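Trulero Support
Ticket 308 — Xenos handhelds, left/right streams out of step
Project: Tallance (garment folding examples, home sites)
Opened by: Agnes Wikström
Priority: High
Status: Waiting on reporter
Opened: Thursday, September 13, 2018

Summary
Left and right recordings drift apart during long folding takes. Short takes fine. Training export rejects anything where the two sides don't line up, so we are losing most of the shirts.

Steps to reproduce
Pair both handhelds, start session from the desktop app, fold shirts until the take passes 200 seconds. Stop. Run the alignment check.

Expected
One paired episode per garment.

Actual
Takes 115 and 116 both came out as two unpaired halves. Log says "peer clock lost", then nothing till stop. No warning on the desktop app at all, operator keeps folding for nothing.

Already tried
— new cards in both units
— swapped left and right pairing, same result
— firmware back to the April build. Drift smaller but still there
— restarted the app between garments. Works, but doubles the time and the operator hates it

Comment 1, Trulero support
Thanks Agnes. Can you send the session log from both sides, and tell us how the operator is working? Bed or table, how far apart the handhelds are during the fold, whether one gets put down mid take. Stills from the session help too.

Comment 2, Agnes Wikström
Logs attached (both sides). Bedroom setup, shirts on the bed. Distance between the units changes all the time, depends on the garment. Asked the operator about putting one down, says sometimes, to straighten a collar by hand. Stills: 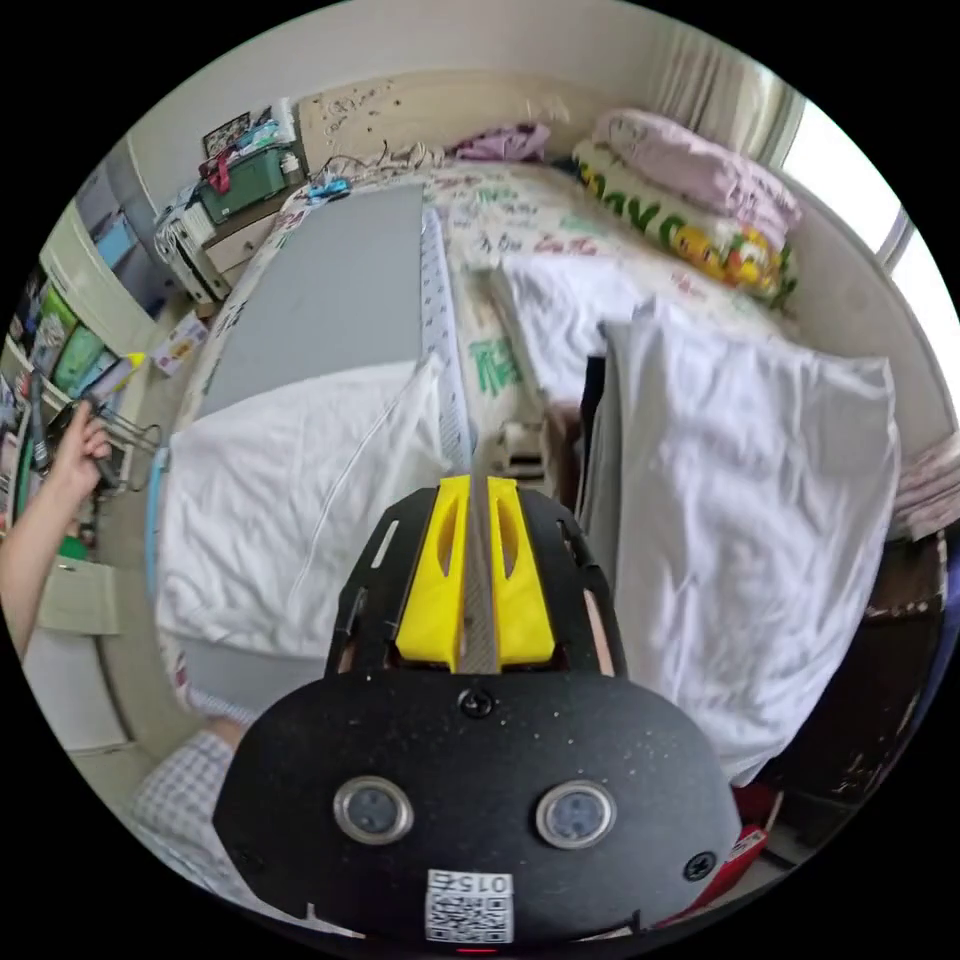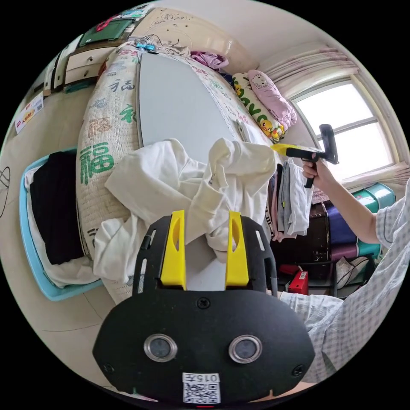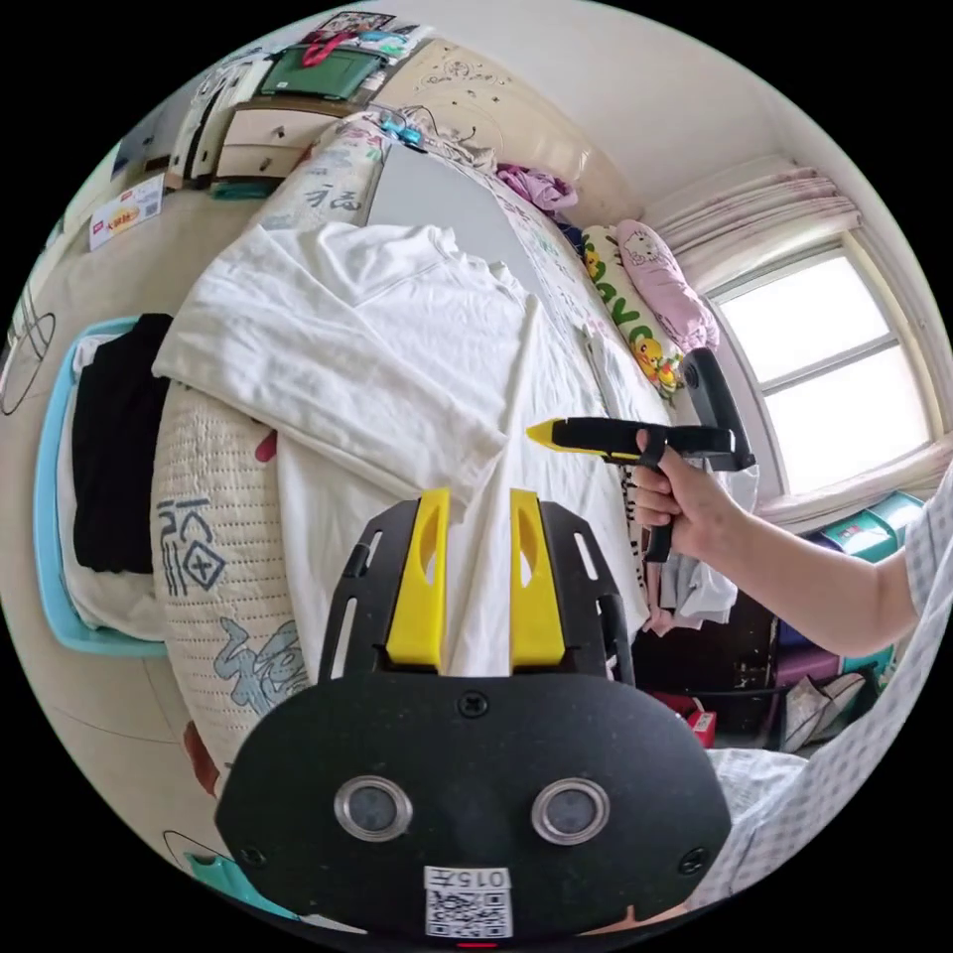
Clock loss looks worst when one unit goes idle, going by the log. The right side drops to low power after a pause and comes back with its own time, the left never re-asks. Not sure its the whole story but it fits the two bad takes. Second still, the one with the white garment over the grey ironing board, is the sort of moment I mean: one gripper in close at the cloth and the other held up over toward the window. If the lifted one is kept still long enough the idle timer could kick in. Can you make the timer longer, or switch it off while a take is running?

Also a separate question, tell me if you want a new ticket. The labels. Right now the exporter calls the whole thing "fold" from first touch to last. Paltness want the grasp marked seperately, they train that part on its own. Third still would be a good one to label by hand, white fabric standing up between the two yellow fingers. Can we tag that in the viewer or does it have to go in the side file?

Comment 3, Trulero support
Idle timer: confirmed, it ignores the recording flag. Fix is in test. Until then go to Settings, Power, set Idle to Never on BOTH units. Setting doesn't sync across the pair. Battery will suffer.
Grasp tags: side file only for now. New ticket please, we'll link it.

Comment 4, Agnes Wikström
Set to Never on both. One long take so far, paired ok, alignment check passed. Want a full session before I close this. Can 115 and 116 be rescued from the raw files or do we redo them?

Comment 5, Trulero support
Possibly. 115 has enough overlap before the clock loss to line up by hand, 116 I doubt it. Send the raw folders, dont rename anything inside. Leaving this open until your full session is in.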